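Ticket 1725: Humanoid foot placement on raised platforms, bedroom test area
Queue: Safe Operation and Work Practice
Site: Fesulitz
Status: Open – pending revision of Practice Note 8 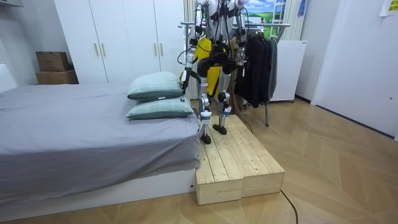 Summary of request

The Fesulitz site requests a ruling on whether Practice Note 8 (Standing and Stepping on Raised Surfaces) permits a humanoid unit to hold a standing position with part of one foot beyond the edge of a platform. The site also asks whether the cable clearance rule applies to a unit that is standing still. Work on the bedroom task set has been limited to floor-level activity until a ruling is issued.

Applicable text

Section 3.1 of the Note states that "both feet shall be supported by the platform before any arm motion begins." The word "supported" is not defined. Section 3.4 requires that cables be kept clear of "the path of travel." Section 5 requires a supervisor within reach of the stop control whenever a unit is above floor level.

Log entry, 09:10, site operations

Operators on the two shifts have been reading Section 3.1 differently. The first shift treats a foot as supported if the controller reports stable contact. The second shift requires the full sole to be on the boards. Sessions started by one shift have been halted by the other at handover. The unit is standing on the pine step platform at the foot of the bed, with the toe of one foot partly over the front corner and the other foot flat on the planks. Site operations asks that the reviewers state plainly whether this posture is acceptable.

Log entry, 10:25, safe operation desk

Ticket accepted. Please confirm the following: the software release in use, whether the platform blocks are fastened to each other, and the contact threshold set in the balance controller. No arm motion is to be commanded on the platform in the meantime.

Log entry, 11:40, site operations

Software release is Nimer, standard configuration, no local changes. The blocks are placed side by side and are not fastened to each other. The contact threshold is set to 300 newtons for each foot, as delivered by Cudard. Arm motion on the platform has been suspended on both shifts.

Log entry, 13:15, safe operation desk

The threshold setting is in order. It confirms load on the foot and gives no information on how much of the sole is in contact. A reading above the threshold cannot therefore be used to show compliance with Section 3.1.

Interim ruling, effective on receipt:

1. A foot is supported only when the entire sole rests on the platform surface. Partial overhang at any edge or corner is not permitted for task work.
2. The unit shall stand with at least 40 millimeters between the sole and the nearest outer edge.
3. Blocks used side by side shall be fastened together before the unit steps onto them. The joint shall be checked by hand at the start of each shift.
4. Cables on the floor beside a platform are within the path of travel, whether or not the unit is moving. They shall be routed away from the side used for stepping down.

Log entry, 14:30, site operations

Received. Items 1, 2 and 4 can be applied today. Item 3 requires brackets, and these have been ordered through the Lâm workshop. The site asks whether a single block may be used until they arrive.

Log entry, 14:50, safe operation desk

A single block may be used if it is wide enough to satisfy item 2 for both feet. Please record the measured width in this ticket before the first session. Section 5 applies without change.

Outstanding actions

Site operations: enter block width; post the interim ruling at the operator station; confirm that both shifts have read it.
Safe operation desk: add a definition of "supported" to Section 2; replace "path of travel" in Section 3.4 with a stated floor area – draft wording due in February.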